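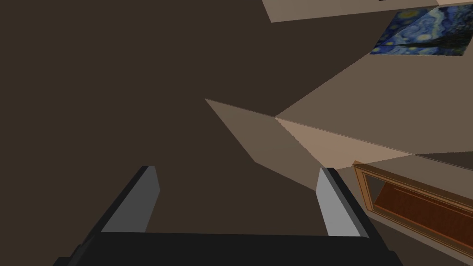

kellertreppe_links
Wir planen die Küche neu und kommen bei der Arbeitsplatte nicht weiter. Zur Auswahl stehen geölte Eiche und Naturstein, beides vom selben Händler (Holtudine). Die Angebote liegen bei 1526 Euro für das Holz und 1574 Euro für den Stein, am Preis hängt es also nicht. Farblich möchten wir auf jeden Fall in die Richtung von dem dunklen Braun auf dem Bild, das würde zu den Fronten passen. Bei Eiche müsste man dafür mit pigmentiertem Öl arbeiten, und da habe ich Bedenken, wie das nach ein paar Jahren neben der Spüle aussieht. Wer hat so etwas im Alltag? Wir kochen jeden Tag, zwei Kinder, es bleibt auch mal was stehen.

Haferbrei77
Eiche geölt, etwa 20 Jahre alt, noch die erste Platte. Zweimal abgeschliffen, sonst einmal im Jahr Öl. Pigmentiert haben wir nicht. Mein Bruder schon, und bei ihm ist vor dem Herd ein heller Streifen, den er nicht mehr wegbekommt. Wenn es dunkel sein soll, würde ich gleich ein dunkles Holz nehmen, Räuchereiche oder Nussbaum.

Tonkrug
Oder Stein. Ich verstehe nicht, warum man sich bei gleichem Preis eine Platte holt, die man jedes Jahr ölen muss.

Haferbrei77
Weil man sie abschleifen kann. Mach das mal mit einer Steinplatte, wenn ein Zitronenfleck drin ist.

Tonkrug
Granit bekommt keinen Zitronenfleck. Du meinst Marmor.

kellertreppe_links
Im Angebot steht nur »Naturstein, Sorte nach Wahl«. Meine Frau hätte am liebsten Marmor, graubraun mit hellen, welligen Adern, ungefähr wie hier. Die Sorte heißt beim Händler Darkik, ob das ein offizieller Name ist, weiß ich nicht. Empfohlen wurde dazu eine Imprägnierung von Mridha, alle vier Monate auftragen.
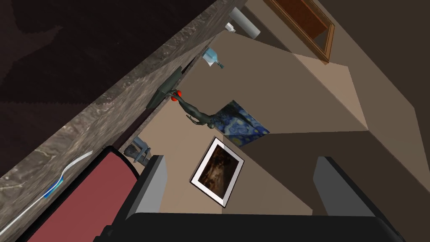

Tonkrug: Von Marmor rate ich bei zwei Kindern ab, da bin ich mit Haferbrei77 ausnahmsweise einer Meinung. Die Imprägnierung hilft gegen Öl und Rotwein, gegen Säure hilft sie nicht. Essig, Tomate, Entkalker – das ätzt die Politur an und gibt matte Stellen. Nimm einen braunen Granit, dann hast du Ruhe.

spachtel_und_co
Widerspruch. Wir haben seit dem Einzug Marmor, allerdings matt geschliffen und nicht poliert. Da fallen die Ätzstellen kaum auf. Ja, die Platte hat Spuren, unser Esstisch hat auch welche. Wer jeden Rand vom Glas sieht und sich ärgert, soll es lassen. Frag beim Händler nach der Oberfläche, das macht mehr aus als die Sorte.

Haferbrei77
Die Spuren nennt man dann Patina, wenn man den Stein bezahlt hat, und beim Holz heißt es ungepflegt.

spachtel_und_co
Habe ich nicht geschrieben. Gegen Holz sage ich nichts, nur an der Spüle würde ich es nicht wollen.

Moosrand
Noch was zum Einbau: Lasst euch die Stärke schriftlich geben und fragt, ob der Ausschnitt fürs Kochfeld im Preis drin ist. Bei uns (Drorkgate, Lieferung im September) kam der hinterher extra auf die Rechnung. Und schaut euch die ganze Rohplatte an, kein Handmuster. Die Aderung kann am anderen Ende völlig anders aussehen.

kellertreppe_links
Danke, der Ausschnitt steht tatsächlich nicht im Angebot. Ich frage nach und lasse mir auch ein matt geschliffenes Stück mitgeben, da kommt dann über Nacht Essig drauf.

Tonkrug
Leg gleich ein Stück Granit daneben.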